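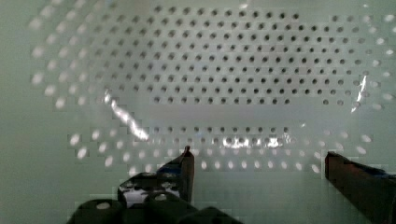 Part 4: Wrist camera, finger gap and your first practice grabs

Okay, by now you should have the arm bolted down and talking to the laptop (if it isn't, go back to Part 3, the bit about the power supply, and check the fuse). I built mine on the shared bench at Mottram with Kelly Clegg, and most of the notes below are things one of us got wrong first.

You'll need the small hex key, a microfiber cloth, two cable ties and a cup of coffee.

Setting the wrist camera

1. Hit the stop button and wait for the arm to settle before you put your hands anywhere near it.

2. Loosen the two screws on the camera bracket. Half a turn, no more! The nuts on the back are not captive and one of mine is still somewhere under the bench.

3. Tilt the camera until both fingertips show along the bottom of the preview with the gripper open. If you only see one, the bracket is twisted.

4. Tighten up, then wipe the lens. You will have put a thumbprint on it.

5. In the Ferance control panel, turn auto exposure off and type in 2,000 to start with. Shiny plastic throws glare right back at the lens, so if you get big white streaks, drop to 1,000 and look again.

NOTE: Focus is fixed on this camera. Stuff very close to it goes soft and there's no setting for that, so don't spend an evening hunting for one like I did.

Setting the finger gap

6. Open the gripper all the way from the panel and write down the number it reports. Mine says 90. Yours might not, and that's fine as long as it's the same number three times in a row.

7. Close it on nothing. The tips should meet without the motor groaning.

8. Set the grip limit to 49. Colin Bellamy runs his higher, but he's picking up metal parts and I'm mostly picking up toy food.

CAUTION: Never test the grip limit on your own finger. Use a sponge.

Laying out the table

9. Fix the overhead camera so it looks straight down and run the Traltetti viewer full screen. You want to see the whole work area, plus a little strip past the edge so you know where the table stops.

10. Put out a few things of different shapes and leave room between them. Big items like an oven go to one side, where the elbow won't swing into them. 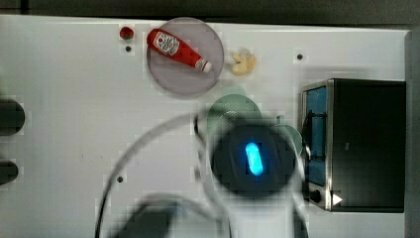

11. Jog the arm slowly over every item at travel height and watch the cable the whole way. If it drags or goes tight, stop, give it more slack and add a cable tie a little farther up the arm. Then do the lap again — yes, the whole lap.

12. Save the position as "home_table". The Ziltgate scripts look for that exact name, all lower case, and they fail with a really unhelpful message if they don't find it.

NOTE: The arm will block part of the overhead view whenever it's in the middle of the table. Park it at the side before you save your reference picture.

First grabs

13. Start with something small and light. Lower the gripper at the slowest speed, close, lift a couple of inches, hold, put it back.

14. Try a bottle lying on its side next. Line the fingers up across the body, away from the cap, and go for the middle so it doesn't tip.

15. Containers with walls come last. Go in from straight above with the fingers open and keep one hand on the stop button, as the tips can catch in a perforated side and then the whole thing comes along for the ride.

If the gripper starts closing late, unplug the wrist camera, count to ten and plug it back in. If that doesn't do it, see the latency section in Part 6.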